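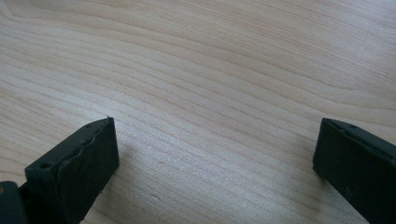 Solid or printed? Used table, seller says "real wood throughout"

urnthorpe_attic
Went to see a used dining table listed as "real wood throughout," made by Lirnora. Asking price is 570. Pale top, long wavy grain, big soft arcs toward one end, a little shine to it. Looks nice. I've been burned before, so I'm asking before I hand over money. Is there any way to tell from the top alone?

gluepot69
No. Next question.
OK, slightly longer: a good printed surface has arcs like that too. So does veneer. Grain on the face tells you what somebody wanted you to see. Get under it with a flashlight.

Akua Kwofie
I don't agree with "no." Prints repeat. Find one odd mark, one of those tight little curves, and go hunting for its twin. If you find the twin, walk away.

gluepot69
And if the repeat is longer than the table? Then you've found nothing and paid 570 for it.

Akua Kwofie
I said it rules things out. I didn't say it proves anything.

Hafiz Mandagi
Look at the end edge. On a solid top the lines on the face should carry on over the edge and turn into end grain. If the edge has its own tidy stripe running the long way, that's banding. Took me 20 seconds on the last one I looked at, and the seller got quiet.

urnthorpe_attic
The edges are rounded over and I didn't think to look closely. The seller did say a new one was 2,000, for what that's worth.

gluepot69
Worth nothing. Every used table was 2,000 new.

manurung_mike
Why does it matter so much? I've had a veneer table since a December sale years ago and we eat off it every day. If you like the look and it doesn't wobble, buy it.

Akua Kwofie
It matters because the ad says "throughout." Veneer is fine at a veneer price. You also can't sand it down much when the kids go at it with a fork.

Hafiz Mandagi
Same here. I'd also be wary of the shine. Could be varnish, could be a wipe of Nukalen right before you showed up. That stuff makes anything look good for a week.

urnthorpe_attic
Going back Saturday with a flashlight. If the underside doesn't match the top I'm offering half.

gluepot69
Half is still too much.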